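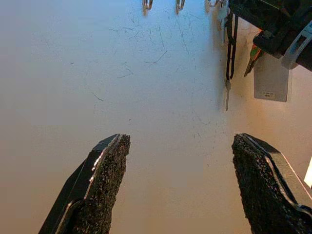 Pomthorpe College Robotics Society: Hooks, Keys and Small Objects

By the Munus project team
11/12/2024
4 min read

The Pomthorpe College Robotics Society was founded to give students practical experience of robotics alongside their taught courses. Membership is open to all students of the College, whatever their subject, and no earlier knowledge of programming is asked for. The present gallery records work on the Munus project, which forms the main activity of the Society for this academic year.

The aim of Munus is to have a two-armed robot tidy away small personal items of the kind found in any household. Items are to be taken from a table and hung on a row of hooks, or taken down again when they are wanted. The task was chosen by a vote of members in June. It was felt to be suitable because hooks are small, keys are awkward in shape, and a soft or hanging object seldom lies the same way twice.

Members work in teams of three. Each team is given its own set of sessions, and is expected to keep a written log in which every attempt is entered, including those that were stopped early. At the close of the autumn term the logs held 121 attempts in all. The logs are read by the other teams at the end of each month, and the comments made on them have led to several changes in the way the arms approach the hooks.

The part of the task that has received most attention is the last short movement towards the hook. The arm must bring the item up from below, at an angle, and keep clear of whatever is already hanging on either side. Teams were asked to settle on a single approach and to write it down before any attempt was made, so that the results of one team could be compared fairly with those of another.

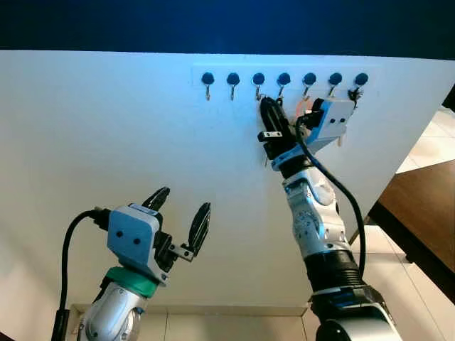
The right arm raised towards the row of hooks, its fingers closed on a black item. The left gripper is held open, lower on the panel.

Work at the table is treated as a separate exercise. A team must first decide which item is to be picked up, and then where on that item the fingers should close. A cord or a ring may offer a good hold, but may also swing when it is lifted. Flat items are harder again, and the rules of the project allow a team to leave them until last - several teams have chosen to do so.

Everyday belongings are used in place of test blocks. Members considered that blocks of equal size would make the exercise too simple, and that the purpose of the project would be lost. Any item may be put forward, provided that it weighs less than the limit set out in the project handbook and has no sharp edge.
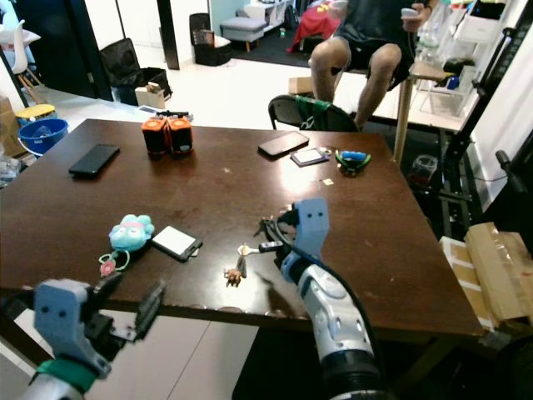 The right gripper over a small group of keys and trinkets. Phones, a plush toy and other small items share the table.

Two awards are connected with the project. The Seneviratne Prize is given each year for the clearest project log, and may be won by a team whose attempts have met with little success. The Fledeck Cup is given for the highest number of items placed on the hooks within 20 minutes. Both will be presented at the June open afternoon, at which families and prospective students will be welcome.

New members may join at the start of any term. There are 8 places for the coming term, and applications should be made in writing to the Society through the College office.

Comments

ottoline_r
My daughter joined in the autumn and talks of little else at supper. Will the open afternoon have a demonstration, or only the awards?

Pomthorpe Robotics Society
Thank you for your question. A demonstration is planned before the presentation of the awards.

bench4
We tried something similar at our school with mugs on a mug tree and the handles gave us no end of trouble. Do both arms ever work on the same item?

gt_marlow
Pleased to see a prize for the log. I would like to read one if they are ever put online.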